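Equipment News: Vornent Two-Arm Kitchen Package Now Open for Trial

Brismont has added the Vornent two-arm package to its equipment loan program for the coming term. Member organizations may request the package for a trial period of 3 weeks, with delivery and setup included. The package is intended for groups that study household tasks and wish to work in an ordinary kitchen -- no special flooring or changes to cabinets are required.

Each loan includes two arms, two multi-fingered hands, a control computer and the Grulstead task software. Training is provided on site by Lucimara Cordeiro of our technical services office and takes two days. Staff who complete the training may then operate the package without supervision.

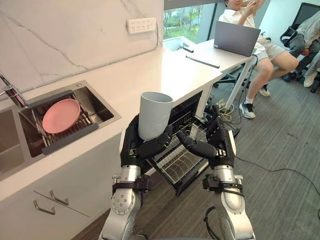 The Grulstead software is supplied with seven household routines, and members may add their own. Loading a dishwasher is the routine most often requested. It calls for a firm but careful grip, and the hands are well suited to it: the fingers of one can curl around the lower half of a cup and hold it upright over the wire tines of the rack, leaving the rim clear. The second hand remains free to steady an item or to take the next one. Members should note that plates require a separate grip setting, described in the operator guide.

Our review found the package dependable in daily use. Setup was simple, and the hands needed little adjustment between items. The printed guide is less satisfactory, particularly the section on wrist fittings, and Benítez, the distributor, has agreed to supply a revised edition in August.

Requests should be sent to the loan desk on the standard form. Priority will be given to members who have not borrowed equipment this year.

Last updated: August
Contact the loan desk | © Brismont | Back to top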